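Section 4: Clearing and sorting the table

Okay, so you've unpacked the Flotley organizer set, you've wiped everything down, and now you're looking at a table with stuff all over it. Good! I like to sort with everything out where I can see it. If you haven't put the basket and pen cup together yet, go back to Section 3 and do that first (the cup takes two minutes, the basket has nothing to put together at all).

1. Pick a light-colored table if you've got one. Little things like clips and pen caps vanish on dark wood, and I've swept more than one onto the floor that way.

2. Put the pen cup near the back. You'll be reaching over your pens all the time, and a tall cup in front is just asking to get knocked over.

3. Set the basket at the back too, over on one side, with a handle facing you.

4. Scissors go in the cup first, blades down and handles up.

CAUTION: Close the scissors before you drop them in. Mesh cups have gaps, and a thin open blade can poke through the side. Ask me how my thumb is doing.

5. Lay your markers flat on the table for now. Glitter markers get cranky if they stand tip-up for a long time, so give them a while on their sides and then test each one on scrap paper. Any that skip, cap them tight and try again tomorrow before you toss them.

NOTE: Catalina Núñez wrote in to ask if markers can live in the basket instead. Sure they can! Just put something under them if the bottom has a weave, or the thin ones slide through.

6. Wrappers and clear packaging go in the basket while you work. It's your trash stop for now - you'll empty it in step 9, and then it goes back to being a nice basket.

7. Clips last. I leave mine in the middle of the table until everything else has a home, and then I clip them along the rim of the cup. If you have more than 20, use the small Stisska tin and save yourself the trouble.

8. Decorations and drinks stay off to the other side. A bowl of fake fruit is fine where it is, no need to clear it away. Drinks are fine too, with the cap on.

CAUTION: Keep bottles away from paper and open markers. Marker ink and spilled tea make a stain that I have never gotten out of anything.

9. Empty the basket, wipe the table one more time with a barely damp cloth, and move the markers into the cup with the scissors. Done! Section 5 covers drawers, and it goes a lot faster than this one.

If your cup wobbles even on a flat table, check the base for a bent edge and press it gently back with your thumbs.
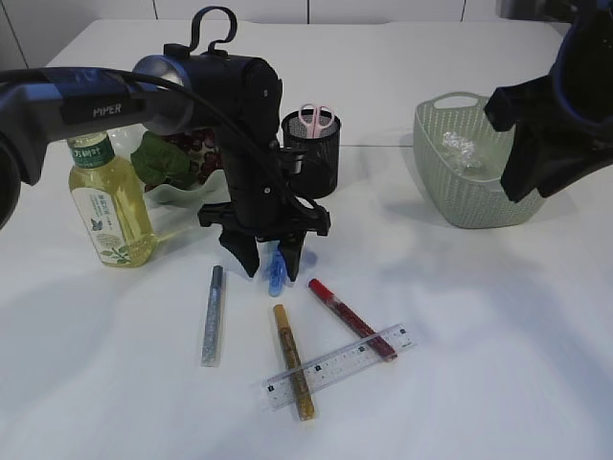 Fig. 4. Partway through sorting: scissors in the cup, markers laid flat, clip still out, wrapping in the basket.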